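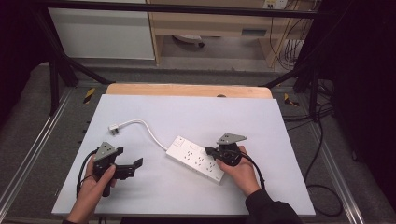 Power strips: what to keep and what to toss

Most of us own more power strips than we know about. They go behind the couch when we move in and they stay there until we move out. Érica Falcão went through the Perrin building in October, floor by floor, and pulled 9 strips that should have been replaced years ago. Two of them were plugged into each other.

372 shares

The check takes a few minutes per strip. Unplug everything from it, then unplug the strip from the wall and put it on a table where the light is good. Stretch out the cord. Run your fingers along the whole length and feel for flat spots, nicks or places where the cord has gone stiff. Look hardest at the two ends, where the cord meets the plug and where it goes into the strip. If the outer jacket has pulled back and you can see the colored wires inside, throw the strip out. Electrical tape is not a repair.

Next look at the plug. The prongs should be straight and clean. Brown or black marks on the prongs or the plastic mean it has been running hot. The same goes for the sockets. A yellow or brown ring on a white strip means that socket is finished, and so is the strip, even if the others look fine.

Push a plug into each socket. It should go in with some resistance and stay put. If it droops or slides out, the contacts are worn. Try the switch too. It should click firmly both ways.

Turn the strip over and read the label. You want a testing lab mark and a maximum load. Space heaters, microwaves, toasters and window air conditioners go straight into the wall, whatever the label says. Lamps, phone chargers, a computer and a monitor are fine.

A power strip is also not always a surge protector. If it is one, the label will say so and give a rating in joules. That protection wears down with use. Xolani Mabuza writes the purchase month on the back of each of his with a marker and replaces them after 5 years. Many surge protectors have a small light that goes out when the protection is gone, although the sockets keep working.

When you put a strip back, leave it in the open. Keep it off the carpet if you can, and don't run the cord under a rug or through a doorway. Wipe the dust off with a dry cloth before you plug it in.

Old strips can go in the electronics bin at the Holtard Street drop-off, Thursday until 7 p.m. Cut the cord near the plug first so no one takes it home and uses it. The bin does not accept batteries or loose light bulbs.

1,394 views · 5 comments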